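How to watch the Perseid meteors without a telescope

Updated 11 Aug 2024

Every summer my neighbors ask me the same thing: which telescope do they need for the shooting stars? My answer is always that they should leave the telescope in the closet. A meteor crosses a large part of the sky in less than a second, and a telescope shows only a very small piece of it. Your eyes are the better instrument. I write down the way I do it, after 19 summers of going to the field behind Erkley.

Step 1. Choose the night and the hour

The Perseids are best close to August 12 and 13. You can see some meteors in the evening, but the hours between midnight and dawn are much richer. In that part of the night our side of the Earth is turned toward the direction in which the planet moves, so it meets more of the dust. Check also the Moon. This year it is close to first quarter and goes down before the best hours begin.

Step 2. Find a dark place

From the center of Nenadwood I can count maybe 6 meteors in an hour, and these are only the bright ones. From Erkley, on the same night, I counted 53. If you cannot drive so far, go to a park or a yard where no lamp shines directly on your face. A house wall between you and the street lamp helps more than people think.

Step 3. Prepare what you carry

Take a chair that leans back, a blanket, warm socks and something hot to drink. In June I once went out in a T-shirt and came home after half an hour. For light, use a red lamp, or put red plastic over a normal one. Switch the phone off or leave it in the car. One look at a white screen and your eyes must start again from zero.
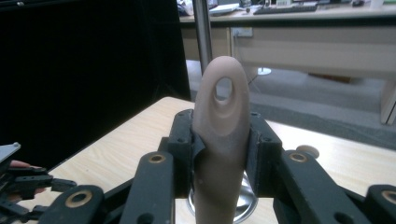
Step 4. Give your eyes time

Sit down and wait 20 to 30 minutes before you decide that there is nothing to see. The meteors seem to come from Perseus, in the northeast, but do not stare at that point. Look a little to the side of it, and high, where the sky is darkest. The trails there are longer.

Step 5. Keep a simple count

Write one line for each meteor: the time, bright or faint, and whether it left a trail. Make a separate mark for those that did not come from Perseus. Wellington Guerra, with whom I often observe, speaks into a small recorder so that he does not look down at the paper. Write also when clouds came and when you took a break, or the count will be difficult to compare with next year.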